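In Defence of the Dried Bean

Last updated: August
4 min read

When I moved to Kirkcombe, I rented a flat with a very small kitchen, and the first thing I did was to fill the cupboard with tins. Chickpeas, kidney beans, white beans. I thought this was how sensible people live. A tin is quick, it keeps for years, and it asks nothing from you.

I have now changed my opinion, and I would like to argue for the dried bean, above all for the soybean, which people here seem to treat as something for factories.

The usual complaint is time. It is true that soybeans must be soaked for a night and then cooked for some hours. But I do not stand beside them while they soak. I put them in water before I go to bed, and this takes me less time than looking for the tin opener. What people dislike, I think, is that they must decide on one evening what they will eat on the next. I understand this. I also disliked it, for perhaps a month, and then it became pleasant to know.

The second complaint is the gas bill. For this I have only a partial answer. I cook my beans on a small induction plate on the table, and I make a big quantity each time. I buy bags of 1000 grams from Huenchumán, the grocer behind the station, and I freeze what we do not eat in the week. If you cook one handful for one person, then the tin is perhaps cheaper, and I will not quarrel with you.

My third point is difficult to defend with numbers. I like to see the beans before they are cooked. I like the noise when they fall into a steel pot, and that I can put my hand in and find the broken ones. With a tin, somebody has already done all this for me, and I meet the food only at its end.

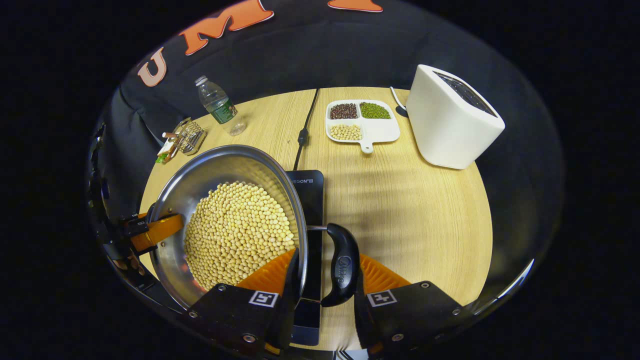
Dried soybeans in the big steel pot, on the round table.

Please do not use a pot that is too small. The soybean grows very much in water, and it makes a foam when it boils, which will go over the rim if you are reading in another room. I learned this twice. Leave more space than you believe is necessary, take off the foam with a spoon, and salt only near the end. My neighbour salts at the beginning and her beans are also good, so on this question I am less strict than before.

I still keep two tins on the top shelf, for the evenings when I forget.

526 shares
24 comments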